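About Wallo

Wallo teaches robots to do small household and workshop jobs, and we do it the slow way, with a person's hands leading every motion. We started in the back half of a former upholstery shop in Arkham, with two arms, a folding table and a great deal of tape, and although the tape has mostly gone, the spirit of the place hasn't changed very much.

Our founder, Kanokwan Petchrat, spent years teaching pottery before she ever touched a robot. She likes to say that you can talk to a student about clay all afternoon and they'll still need you to put your hands over theirs for a minute - and that one minute is more or less our whole business. Somebody here picks up a pair of lightweight leader handles, the arms on the bench follow along, and the job gets done again and again until we have enough good runs for the robot to start trying by itself.

We have 16 people on the team now, eight of them full-time operators. They come from sewing, dental labs, cake decorating and one long career in piano repair, and every one of them had to learn to be gentle at a distance, without feeling what the gripper feels. New operators spend their first weeks on soft and slippery things like film, bags and thin cloth. These are miserable to begin with, we admit, but a person who can get two grippers to share a sheet of plastic without a tug-of-war will manage nearly anything a customer sends us. 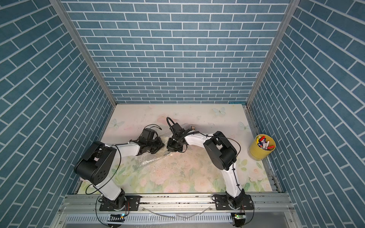

We also think the surroundings matter, so our stations don't all look alike. We change table coverings and wall panels often, and we like patterns, the busier the better. Homes are full of flowers and bricks and butterflies, and a robot that has only ever practiced on plain gray tends to get flustered when it meets somebody's kitchen. Choosing the next tablecloth has become a surprisingly heated part of our lunch hour.

Our longest-running project is Skutlow, a shared library of two-handed tasks that we opened to partner schools last June. It holds 1587 demonstrations at present, each one watched from start to finish by a second operator before it goes in. We keep the clumsy ones too, in a separate folder, and our friends at Vestergaard, who build the leader handles we use, have asked for that folder more often than the good one!

If you live nearby and have patient hands, please do write to us. Training is paid, no robotics background is needed, and there's nearly always a pot of coffee on.

Page last updated 7/23/24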